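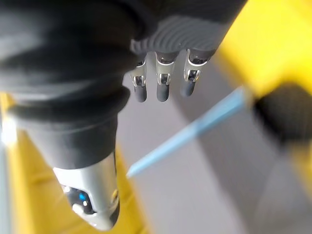 Leltell公司7月宣布，其位于Stondport的装配与分拣车间已完成Clevosari手部操作单元的首期部署，共启用6个工位，承担小件物料的拾取、定向与放置作业。单元末端采用多指灵巧手，指节处为银色金属关节，指端为深灰色指垫，拇指与其余手指分列物料两侧；对于浅蓝色细杆一类的细长件，控制程序先将手指移至杆体上方，再由拇指侧配合闭合。该类零件直径小、易滚动，此前全部由人工逐件拾取。

首期部署覆盖的零件编号共527种，按外形分为细长件、块状件、片状件和异形件4类。各类零件分别设定抓取姿态、接近速度和夹持力上限，参数由车间工艺组维护，现场操作人员可在授权范围内修改接近高度与放置偏移量，夹持力上限不开放现场修改。新增零件编号须先在离线工位完成试抓，记录合格后方可下发至生产工位。

**系统构成**

每个工位由一台机械臂、一只多指手、腕部相机、料盒定位机构和本地控制柜组成。腕部相机随手部移动，用于近距离确认零件位置和朝向。手指进入遮挡区域时，系统以闭合前最后一次有效识别结果为准；若闭合后的关节角度与预期值不符，则判定为空抓或偏抓，手部退回安全高度并重新识别。同一零件连续2次判定失败，工位暂停该料盒的作业并向操作人员发出请求，不再自动重试。

手部外罩为可拆卸件，按保养计划拆下清洁。罩体安装后须检查褶皱位置，确认活动范围内无夹持、无牵拉。指垫属于消耗件，更换后需执行一次零点校准，校准未通过时控制柜不允许切换至自动模式。

Clevosari单元的控制软件由Leltell公司自行开发，机械集成与现场调试由Balogun公司承担。两家公司在合同中约定，工位运行数据存放于Stondport厂区内部服务器，设备侧不采集操作人员的个人作业速度。
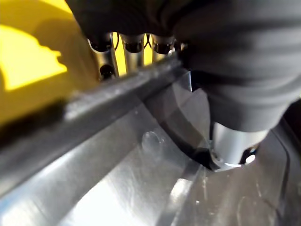 调试期间，双方对原有工装作了有限改动。料盒安装面增加了定位挡边，托盘改为单向插入，工作台高度保持不变，以便工位在设备停用时恢复人工作业。切换至人工模式时，机械臂须先回到停放位并切断伺服电源，操作人员在面板确认后方可进入作业区。切换步骤已写入作业指导书，张贴于各工位控制柜侧面。

**岗位调整**

部署前，小件拾取岗位以站立重复作业为主，操作人员在一个班次内持续完成取件、翻转、入盘动作。部署后，该岗位的主要内容变更为备料、异常处理、首件确认和指垫更换。每名操作人员负责2个工位，工位请求通过灯柱和手持终端同时提示。

Leltell公司表示，首期部署未减少车间在册人数，原拾取岗位人员全部转入新岗位或相邻的检验工序。岗位说明书和技能等级表已同步修订，异常处理与零点校准列为计级技能，通过考核者按新等级计薪。考核分为笔试和实操，实操部分要求在限定时间内完成一次偏抓故障的复位、一次指垫更换及随后的校准。

转岗培训在车间内进行，内容包括模式切换、急停复位、料盒装载规范和参数查看。操作人员在试运行阶段提出的意见中，有两项已纳入正式版本：一是将料盒用尽提示提前至剩余最后一层时发出，二是在手持终端上显示上一次失败的识别图像，便于判断问题出在零件摆放还是光照反射。关于灯柱提示音量的意见仍在处理，不同班次的要求不一致，目前暂由班组长在面板上设定。

**适用范围与限制**

现阶段，单元不处理带油零件、相互缠绕的零件以及表面不允许接触的外观件，上述物料继续由人工完成。高反光金属件的识别结果受顶部照明影响，工艺组要求此类零件使用指定料盒，并在更换灯具后重新验证。细长件的料盒装载不得超过标示高度，杆件端部不得伸出盒沿。

**后续安排**

二期部署拟将同类单元扩展至包装前的配套工序，工位布局由Balogun公司负责设计。二期启动前，Leltell公司将完成首期工位的运行评审，评审项目包括空抓率、人工介入次数、指垫寿命和操作人员反馈。评审结果将在Stondport厂区内部公示，涉及岗位变动的部分先行征求车间人员意见。

**关于Leltell公司**

Leltell公司从事小件装配设备及控制软件的开发与应用，在Stondport设有装配与分拣车间。Clevosari为该公司手部操作单元的产品名称。

**关于Balogun公司**

Balogun公司提供产线机械集成、工装改造和现场调试服务。

媒体垂询请联系Leltell公司Stondport厂区对外事务部门。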